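05/02/2026
Desk notes, energy screening

Picking up where the Barros sheet left off. The plan for the day was to finish comparing the two small producers, Odolberg and Flisuta, and decide which one gets a proper write-up in March. What I did instead was spend most of the morning finding out why the two decks can't be compared, so these notes are mainly a record of that, for whoever inherits the spreadsheet.

First snag: reserves. Odolberg quotes proved plus probable on the front page and proved only in an appendix, in type suited to a mouse with good eyesight. Flisuta quotes proved only, then spends a whole slide on "resource potential", a phrase that commits it to very little. If you put the headline numbers side by side Odolberg looks twice the company. Put proved against proved and the gap closes to something you could step over. I've rebuilt columns D to G on a proved basis and greyed out the old ones. Please don't un-grey them. I know they look nicer.

Second snag: net and gross. Flisuta gives production for the whole of the Trendville field, of which it owns a share and does not operate. The operator decides when to drill and Flisuta gets the bill. This is in the notes to the accounts and nowhere in the deck. Once you cut the number down to what is theirs, the growth chart gets a good deal less exciting, and I say that as someone who printed it out last week and put it on the wall. It has come down off the wall.

Hedging next. Odolberg has sold forward most of this year's output at a price that looked timid when they fixed it. I'd marked that as a negative in the first pass ("gives away upside") and I'm now in two minds. They have debt to service and the hedge more or less covers it. A company that can pay its interest whatever happens to crude is dull, and I have owned several that weren't dull.
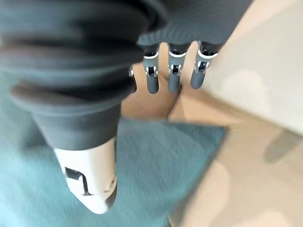

Estrella Ledesma read the paragraph over my shoulder and said I was being soft on them: a hedge that covers the interest still leaves the capital spending hanging on the spot price, and if they cut that, production falls away within a couple of years and the dull company turns into a shrinking one. She wants decline rates in the sheet before anyone says anything kind about anybody.

Fair. So, decline rates.

Neither company publishes one. Of course they don't. I had a go at backing it out from the quarterly figures, stripping out wells that came on during the period, and for Odolberg I get something I half believe. Mostly older wells, slow steady decline, the sort of thing you'd hope for. For Flisuta the method falls over, as the quarterly reports lump new and old wells together and there was a shutdown for maintenance in the middle which they describe as both "planned" and "longer than planned". I've left the cell blank and coloured it orange. Orange means we asked and don't know. Yellow still means we haven't asked.

Costs. Lifting cost per barrel is fine for both, nothing to choose between them. But lifting cost is the number everyone likes to show, being the smallest one available. By the time you add transport, royalties, head office and interest, the barrel has become a much more expensive object. I've added a row called "all of it" for the full figure. I'm open to a more professional name.

Head office at Flisuta deserves a line to itself. Overheads went up in a year when production didn't. The explanation in the annual report is "strengthening the team ahead of growth". I have read that sentence in a lot of annual reports and I'd like some day to meet the growth.

Debt: Odolberg has two facilities, one reserve-based. The bank re-tests it in March using its own price assumptions, which will be gloomier than the company's. If the limit gets cut they may have to repay some early. I can't find their headroom stated anywhere, so that's a question for the call. Flisuta has hardly any debt, and I'd been giving it full marks until I looked at the share count, which explains where the money has been coming from. Added a row for shares in issue. It should have been there from the start and its absence is my doing.

Tried running both through the Barros template at a lower oil price to see who stops making money first. It's Flisuta, though not by as much as I'd expected, and the answer swings about depending on what you assume for the Trendville shutdown. I wouldn't show this to anyone outside the room yet. The tab is called "low case DO NOT SEND" and I mean it kindly.

Where that leaves the two:

Odolberg. Smaller than it looks, steadier than I gave it credit for, and everything depends on the bank in March. Not a bargain at this price but I could be talked into it on a bad day for the market.

Flisuta. More of a story than a company at present. The story might be a good one. I'd want an operator's drilling schedule in my hand before paying for it, and I'd want the overheads explained in words that mean something.

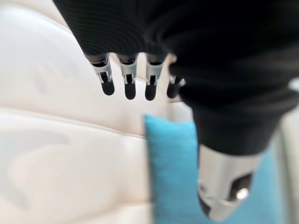
Still to do

- Ask Odolberg for headroom on the reserve-based facility, and what price the bank used last time.
- Ask Flisuta for production net to them, by quarter, with new wells split out. Expect to be sent the deck again.
- Estrella to check my decline sums. The workings are in the hidden tab, which I've now unhidden.
- Clean-up costs for old wells: not looked at for either one. Odolberg's will be the bigger, given the age of the field, and it may eat a fair bit of what I said above about steadiness.
- Find out who keeps sorting the sheet by dividend yield. Neither of them pays a dividend.

3 comments · 12 shares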